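Posting a few notes on the packing line at Ganthorpe. We've had the arms since January and people keep asking how it's going.

I'm on second shift. There are 42 of us on the floor, same as before. No layoffs so far. What changed is what we do all day.

Before, I packed sets by hand, 708 on a good shift. Now three arms do the packing and I look after them. I clear jams, swap trays, and flag bad grips. My wrists feel better. My feet feel the same.

The newer part is the sim. Any new item gets tried on screen before it goes near the line. Wen-hsiung Shek sets up the layouts and two of us from the floor sit in with him.

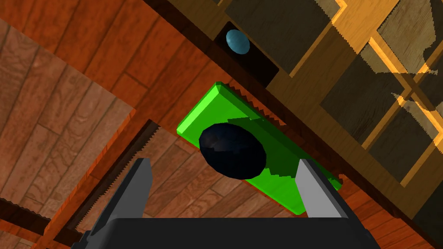 Gripper view in the sim. Green plate, dark oval piece on top, fingers open.

Stacked items are where they want our input. I spent years picking things up off other things, so I know which ones slide. Wen-hsiung doesn't, and he says so. He asks, I tell him, he changes the approach angle and runs it again.

Sim time is paid at the floor rate. Philomena Sarpong brought that up with management and we're still waiting. If we're teaching the thing, that's a different job from packing and it should have a different line on the pay slip.

The other complaint is talking. Packing by hand, you stood across from somebody. Ngan-ling Wei and I talked for years over that table. Now she's on the far arm and I see her at break.

Afiq Khoo started this spring and has never packed a full shift by hand. He's good with the screens. When an arm goes down he has to ask one of us how the set goes together, so we've started giving him 31 minutes of hand packing at the start of shift. Odd number, it's what's left after the safety check.

Next up is a bowl set from Desirora. Will post when it's on the line.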